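The Long Table at Hovau

Shared meals and the slow return of a town's main street

When the cannery at Hovau closed, the town lost its largest employer and, with it, the only dining hall that served more than one family at a time. For two generations the noon whistle had sent workers to the same benches, where they ate soup, bread and whatever fish had not met the grade for export. The building was sold, the benches went to a school in Iltar, and the habit of eating together in the middle of the day was gone within a year.

Its return began in December, in the former shoe shop on Witkowska Street. The Hovau Civic Association had leased the ground floor for a winter reading room and found that the radiators, which were old but reliable, drew more visitors than the books. A pot of barley soup was put out at noon. By the end of the month the association was serving lunch twice a week to anyone who came through the door, at a price set by the guest.

Wenche Nordin, who directs the program, had managed kitchens on passenger ferries before moving inland. Her approach to the lunch is practical. The menu is short, the portions are generous, and service ends at two o'clock whether or not there is food left in the pot.

"People ask what our purpose is," Nordin said. "Our purpose is lunch. If they want to talk to the person next to them, that is their own business, and most of them do."

The room now seats 26 at a single table, built in sections by a joiner in the neighboring district of Clurnska. The association considered smaller tables and rejected them. At a small table, a guest who arrives alone must either sit apart or ask to join a group. A long table removes that decision, and newcomers simply take the next open chair.

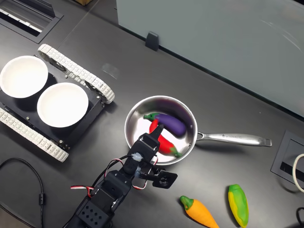
Tableware was the subject of longer discussion than the furniture. The first meals were served in donated dishes of every size, and guests with a small bowl watched guests with a large one. The association has since settled on one pattern for all, bought secondhand from a hotel that was changing its stock. A ladle was chosen to match, so that one full measure makes one serving. Second helpings are offered after everyone has been served once.

The cost of the program is modest by the standards of public services. Ingredients come largely from growers within the valley, who deliver root vegetables and dried beans in the colder months and greens from late spring. Bread is baked on site. Guest payments cover the food in most weeks, and the town council pays the rent under an agreement that is reviewed each year. Last year the kitchen served more than 800 meals in its busiest season.

The effect on the street has been gradual. A hardware store that used to close over the noon hour now stays open, and the pharmacy has moved its delivery time to the morning so that customers can collect prescriptions on the way to lunch. A barber has taken the unit next door. Several storefronts remain empty, and the association does not claim that soup will fill them.

There have been difficulties. The kitchen has one sink, and dishwashing often runs well into the afternoon. Some residents of the upper floors objected to the smell of onions, which led to the installation of a new exhaust fan. A proposal to take reservations was tried for a season and withdrawn after regular guests began to hold chairs for friends who did not come.

Iltar has asked for help in opening a lunch of its own, in the same school that received the cannery benches. Nordin has made the trip to inspect the kitchen and has recommended a larger stove. The benches, she reported, are in good condition and need only to be sanded.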